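Setting up a Gultik painting evening

Section 4: Preparing the room and the paint

Read this section through before guests arrive. It assumes you have already unpacked the Gultik host set and checked it against the packing list in Section 2.

1. Choose a room with a window you can open. The acrylics in the set have little smell, but the varnish does not.

2. Cover every surface you want to protect. Paint that has dried on bare wood is hard to remove without marking it.

3. Put up the easels. Open the back leg fully and tighten the wing nut by hand. Do not use pliers.

4. Place one canvas on each easel and lower the top clamp until it touches the frame. The canvas should not bow.

5. Fill the water jars. Each painter needs 2 jars, one for rinsing and one for clean water. Fill to the line, which is 400 ml.

Note: Keep drinks on a separate table from the water jars. They get mixed up more often than you would think, especially later in the evening.

6. Shake the white bottle well. The 500 ml bottle settles in storage and the first squeeze can be watery – test it on scrap paper.

7. Pour the paint no more than 15 minutes before the start. Use a coin-sized amount of each colour and leave the middle of the palette clear for mixing.

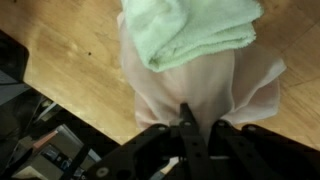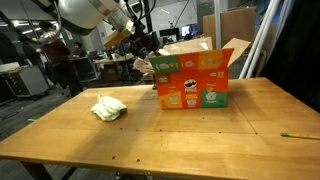 A host writing in from Wattimena said that step 7 was too cautious for a damp evening, and that paint poured well ahead of time had still been soft when the class sat down. In a heated room it will skin over sooner, so we have left the time as it is. If a skin forms, lift it off with a palette knife and pour again.

8. Lay out the brushes: one flat, one round and one liner for each painter. Remove the plastic sleeves and keep them for storage.

9. Hang the sample painting where everyone can see it without turning round. The Zovevberg landscape is the easiest for beginners. The Jandau harbour needs a steadier hand and a longer session.

Caution: Keep candles away from the varnish and from any cloth used to wipe it up. Do not varnish during the session.

Caution: Do not empty rinse jars into a garden pond or drain. Let the paint settle, pour off the water into a sink and put the sludge in the household bin.

If an easel will not stand level, see Section 7.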